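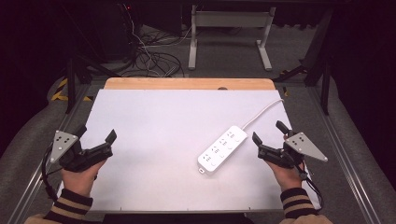
Modon four-outlet power strip, white, on a Furcombe bench board.

Modon Power Strip, 4 Outlets, White
Sold by Oltell Workshop Supply

Overview
The Modon is a straight-body power strip for benches, desks and equipment shelves. Four multi-pin outlets sit in a single row along the top face, with gray markings printed at each one. The cable is thin, white, and leaves from one end. The opposite end carries a flat tab with a hole for hanging or screw mounting.

Outlets
Each outlet accepts more than one plug pattern. Check the plug of your equipment against the plug chart on the product label before ordering. The strip does not convert voltage. Plugs with a wide molded body may overlap the next outlet; use the end positions for these.

Mounting
The strip can be used loose on a flat surface or fixed by the end tab. One screw through the tab stops the strip from sliding but does not stop it from turning. For vertical mounting, add a cable clip near the cable end. Screws and clips are not included.
Do not drill the housing. Do not run the cable under carpet or through a gap where a board or drawer can pinch it.

Use on the Furcombe bench board
The Furcombe is a white rectangular board carried on gray aluminum extrusion rails, with a light wooden strip along the far edge. The strip has a rounded top edge and a small notch near the middle. The Modon fits on the board lengthwise, crosswise or diagonally. Keep the cable to one side of the work area and leave some slack at the corner. The board and rails are sold separately.

Care
Unplug before cleaning. Wipe with a dry or barely damp cloth. Solvent cleaners dull the white housing and can remove the outlet printing. Replace the strip if the housing is cracked, the cable jacket is cut, or a plug no longer sits firmly.

Ordering
Item 212: Modon power strip, four outlets, white
Packed singly. Trade carton holds 300.
Warranty: 2 years from delivery, housing and cable. Damage from overloading or outdoor use is not covered.
Orders received before noon ship the same working day. Kalniņš bench accessories are shipped from a separate warehouse and may arrive later than the rest of an order.

Contacts
Technical questions and plug charts: Nasrin Ebrahimi
Trade accounts and carton orders: Roya Ghasemi
Please quote the item number in all messages.

Related items
Furcombe bench board, white
Furcombe side rails, pair
Kalniņš cable clips, screw fixing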